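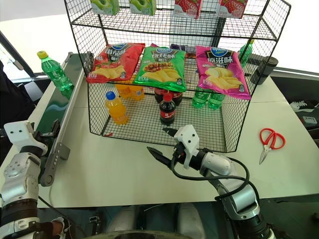

Re: [meredith-parents] snack table, who is buying what

Sorry, quick one, typing this between things.

On Mar 9, 2022, Iolo Wynne wrote:
> Can we settle the snack table before the next swim meet? Last time we
> ran out of drinks by the second break and had granola bars coming out
> of our ears. I can do a Kirgate run but I need a list and I need to
> know what we are charging. Also does anyone have the cash box?

Cash box is at my house. Has been since September, my fault.

Drinks -- go with juice boxes, apple and strawberry, even split. The little kids won't touch orange and the big ones bring their own bottles anyway. 200 total should cover both days. Please no soda, the pool people at Urnness were pretty clear on that.

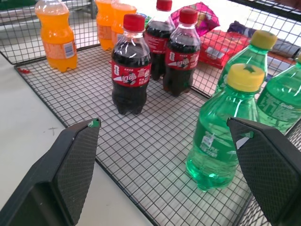

Granola bars: we still have a bunch, dont buy more. Check the dates on the box in the Sostby closet first tho, some of those are old.

Prices. I'd keep it at 2 dollars for everything. Making change for 1.75 was a nightmare and the line went out the door. If a kid is short just give them the juice.

Money -- we cleared $259 last meet after paying people back. Account is at 2,096 now, so we can front the Kirgate run, you don't have to put it on your own card. Send me the receipt, a phone picture is fine.

Still need:
someone for the early shift, first morning
a second cooler (ours leaks at the drain plug)
ice
napkins, the cheap ones

I can do the afternoon both days. Can't do mornings, I'm timing lane 4 agian.

If you go to Kirgate before I get you the list just start with the drinks and I'll pick up the rest on the way over.

Thx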